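チケット番号 952
件名:タブレット「Bramex」 画面下側のタッチが効かない/充電が39%で止まる
受付窓口:Ledindale店
状態:解決済み(経過観察中)

お客様からの申告
画面の下側、キーボードでいうとスペースキーのあたりがまったく反応しない。それとは別に、充電器をつないでも39%から先に進まない。落下や水濡れの心当たりはなし。再起動は何度か試したとのこと。

対応ログ 1
お預かりしてすぐタッチテストを実行。下端の帯状の部分だけきれいに無反応で、ほかは気持ちいいくらい素直に追従します!こういうはっきりした症状は追いかけがいがあります。保護フィルムをはがして再テスト、変化なし。セーフモードでも同じ範囲が無反応だったので、アプリの干渉は候補から外しました。

対応ログ 2
充電の件。検査用のケーブルとアダプタに交換しても39%のまま。端子をのぞくと奥に綿ぼこりがぎっしり。取り除くと差し込みの感触は良くなったものの、数字は動かず。電池残量の表示そのものを疑い、いったん電源が落ちるまで使い切ってから、電源オフのまま7時間充電することにしました。
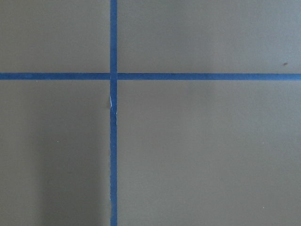
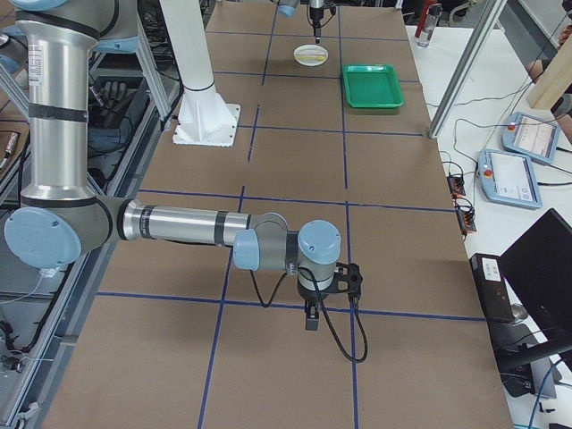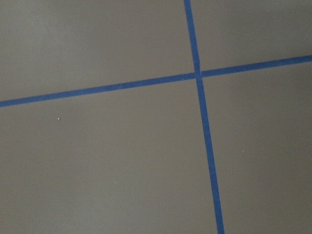
Ulaslow修理サポート 端末診断チーム

対応ログ 3
7時間後に起動、表示は100%!残量計のずれだったようです。念のため半分くらいまで使ってもう一度充電し、39%の壁をすんなり越えるのを確認。電池の交換は見送ります。お客様の出費がひとつ減ったのがうれしい。

対応ログ 4
残るはタッチ。背面を開けて、画面から基板へ伸びるフラットケーブルを確認。コネクタの片側がわずかに浮いていました。接点を清掃して差し直し、仮組みでテストすると下端まで線が一本につながりました。思わず声が出ました(隣の席の方、失礼しました)。
ところが背面を閉じると、また下側だけ反応が鈍くなる。開けると直る、閉じると鈍る。を三回繰り返し、コネクタを押さえるスポンジがつぶれていることに気づきました。Bugti店に在庫を問い合わせたところ一枚あるとのことで、取り寄せ。

対応ログ 5
スポンジ到着、交換して本組み。タッチテストを約9分連続で実施し、取りこぼしなし。横向き、縦向き、充電しながらの入力も問題なし。

お客様への連絡事項
・画面パネルと電池は元の部品のままです。
・データは消去していません。
・充電端子の掃除に金属のピンは使わないでください。気になるときは窓口でいつでも見ます。
・残量表示がまた同じ数字で止まる場合は、そのときの数字と使っている充電器を教えてください。

追記
受け取り後にお返事をいただきました。スペースキーが普通に打てるとのこと、よかったです!同じ機種で「閉じると症状が戻る」ケースに当たった方は、パネルを注文する前にスポンジの厚みを見てみてください。このチケットは8月末まで再オープンできるようにしておきます。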